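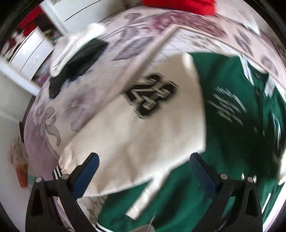 Gripper fingers above a green and cream jacket on a floral bedspread.

About Ovow

Ovow is the service workshop of Fetness, based in Drernbridge. We set up, maintain and repair two-finger gripper tools used for handling clothing and household textiles. Our main work is on the Amini hand-held unit, which we have supported for over 25 months.

Each unit that enters the workshop follows the same course. The contact pads are removed, cleaned and checked for wear. The joint pins are inspected for play and replaced in pairs. The 2 fingers are then aligned so that their pads meet evenly along the full length, and the tool is opened and closed 100 times before it is signed off.

Setup is completed in ordinary rooms, on beds and other soft surfaces, with garments of mixed weight – a bench test alone does not show how a pad behaves on a cuff or a fold.

Clients receive a written service record with every unit. Pads and pins are kept in stock throughout the year. The workshop closes for inventory in September.

Service desk: extension 2202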